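The quiet life of a village alarm app

The alerts began in July, shortly after the parish of Bralley agreed to try Laken, a piece of software that promises to watch your shed so that you don't have to. You point an old phone or a cheap webcam at whatever you are worried about, and Laken sends a message when anything moves. In Bralley, a great deal moves.

Brisa Bautista signed up first. She had lost a strimmer in the spring and wanted to know who had it. By breakfast on her first morning she had 53 messages, nearly all of them concerning a washing line. She turned the sensitivity down and got none for a week, during which time someone delivered a sofa.

This is the trouble with motion detection at the cheaper end. The software compares one moment with the next and reports a difference, and it has no opinion about whether the difference matters. A burglar is a difference. So is a cloud. The better programs let you draw a box around the part of the view you care about, and Laken does too, although the button for it lives under a menu called Advanced, where most of Bralley has never set foot.
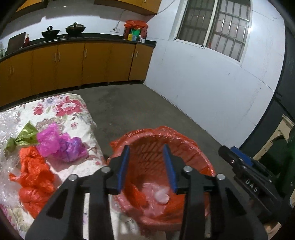

Vimala Hegde thinks the menu is beside the point. What people want, she argues, is a delay: let the thing move for 20 seconds before anybody's phone buzzes, and the cats will have gone home by then. She has hers set up that way and gets 2 or 3 messages a night, which she reads over toast.

She may be right. Lobo, the rival program, has a delay built in and charges extra for it. It also keeps up to 7 days of recordings on your own computer, a blessing if you distrust other people's servers and a nuisance if your computer is the one that gets pinched.

Over in Budevberg, where the streets are better lit and the residents less patient, they have gone back to a bell on the gate. I tried it. It rang when I went in and again when I came out, and it didn't want a password either time.

I still have Laken running on the kitchen windowsill. At ten past four this morning it told me, with a red exclamation mark, that the sun was coming up – and attached a clip. I have asked it to stop. The setting is under Advanced.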